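4.3 餐具任务中的失败与安全停机

Stiltis双臂平台的宣传材料把餐桌整理列为已经成熟的应用。我们对这一说法有所保留。Cairns基准给出的成功率只统计任务终点是否达成,途中餐具碰撞、手指打滑、控制器自行停机后由人复位再继续的情形,一律不计。Geert Martens在内部评审中提出过同样的疑问,但评分规则至今没有修改。本节重新检查我们在Plustham实验室完成的123次试验,其中30次出现了至少一项应当记录的异常。任务涉及陶瓷碗、细长餐具和编织餐垫,两臂需在碗口上方交替或同时作业。 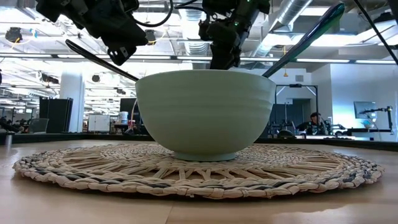
停机是否等于安全?停机只说明某个阈值被触发,至于触发之前餐具对碗沿施加了多大的力、停机之后手指是否仍在夹紧,日志里都找不到答案。

我们逐条核对了控制器日志。30次异常中有10次以保护性停机告终,其余各次系统照常运行,最终被判为“完成”。后一类更值得担心。细长餐具在指间转动几度,末端位移就可能达到厘米量级,而Rumudora规划器默认夹持物与手指刚性连接,滑移发生后并不更新末端位置。由此产生的接触,规划器会当作目标物阻力来处理,继续加大下压量。把这种行为称为“柔顺控制”,我们认为言过其实。

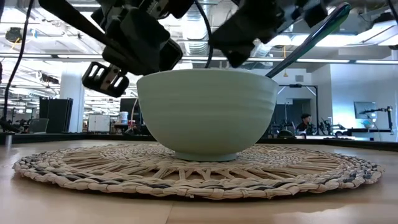
图7 碗口上方的双臂作业

夹持点与接触点之间的距离,是原评估报告完全没有讨论的变量。报告给出的夹持力余量是用短圆柱测得的,换成长柄餐具后,同样的侧向力会在指面上产生大得多的力矩。图7中右侧夹爪所持的深绿色长柄餐具斜向碗沿后方,从相机一侧看不到碗的内部,末端是否触底也就无从由这一视角判断。原报告却用同类侧视图像人工标注“接触成功”。我们请两名标注者重新判读,分歧集中在餐具末端被碗沿挡住的片段,这部分标注不应再作为成功率的依据。

另一个问题出在复位。按照操作规程,保护性停机之后须由操作员确认两臂均已脱离接触,再恢复供能。日志显示,有6次恢复指令发出时,至少一侧腕部的力读数尚未归零。规程没有规定读数的上限,软件也不做拦截。供应商的答复是操作员“应能目视判断”,我们不认为这可以替代联锁。

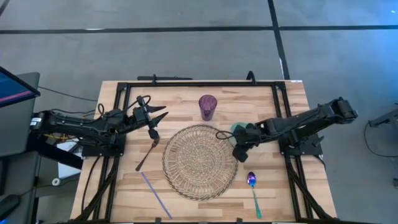
供应商还把部分失败归因于桌面物体摆放“超出分布”。这一解释很方便,却难以检验,因为其文档从未说明分布的边界在哪里。若要求餐具平行排列、彼此远离,那么日常餐桌几乎都在边界之外。就我们的布置而言,银色餐叉斜放在桌面上,带棱面的紫色玻璃杯半透明,细吸管也斜置一旁,都是普通用户会遇到的情况。透明物体影响深度估计早有大量文献,把它列为意外因素缺乏说服力。我们尚不能排除标定漂移的影响,两臂的外参只在试验开始前标定过一次,事后没有复测。

基于上述结果,我们建议将滑移、非预期接触和人工复位分别计数,与终点成功率并列报告。在腕力未归零时禁止恢复供能,应写入控制器固件。至于平台能否在无人值守条件下运行,现有数据不支持任何肯定的结论。

打印本页 | 用电子邮件发送

相关文章
双臂系统保护性停机后的恢复流程
长柄工具夹持中的滑移检测
Cairns基准评分规则评议
透明餐具的深度估计误差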